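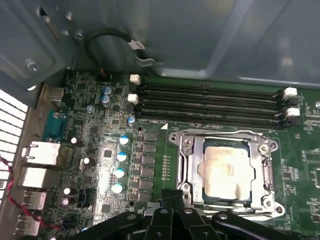

Isitz Robotics Laboratory
1/8 Over the past weeks the laboratory has compared two grippers for the dismantling of used desktop and server computers. A summary of the findings to date follows in this thread.

2/8 The grippers under comparison are the Drilum, with two jaws driven by linked fingers, and the Gullum, a slimmer parallel type. Both were fitted to the same arm and run from the same controller. Mekdes Chala led the trials.

3/8 The tasks were lifting a processor retention lever, releasing the latches on a memory slot, drawing out a memory module and unplugging a fan lead. Each gripper carried out 144 attempts, divided equally between the four tasks.

4/8 Memory modules gave little trouble to either gripper. The Drilum holds a module more firmly. The Gullum needs less room between slots and was quicker to line up.

5/8 The retention lever remains the hardest task. The Drilum is wide across the knuckles and must come in at a steeper angle when the case wall is close. Lajos Csonka has drawn a longer fingertip, adding 40 mm of reach, and the first pair is being printed.

6/8 Wrist camera: the present unit loses detail where the lamp reflects off the board. Lowering the lamp helped with bare metal and did very little for glossy chips. A polarising filter has been ordered from Saengthong.

7/8 Controller: the force limit was set too high in the early runs and one socket was damaged. The limit has been lowered for both grippers and the affected runs have been repeated. The earlier results are excluded from the comparison.

8/8 The full table of results, with the settings used for each run, will be issued in October. Laboratories wishing to receive the fingertip drawings before then may write to Zinash Ayele at the laboratory office. Requests should state the gripper model and the arm in use.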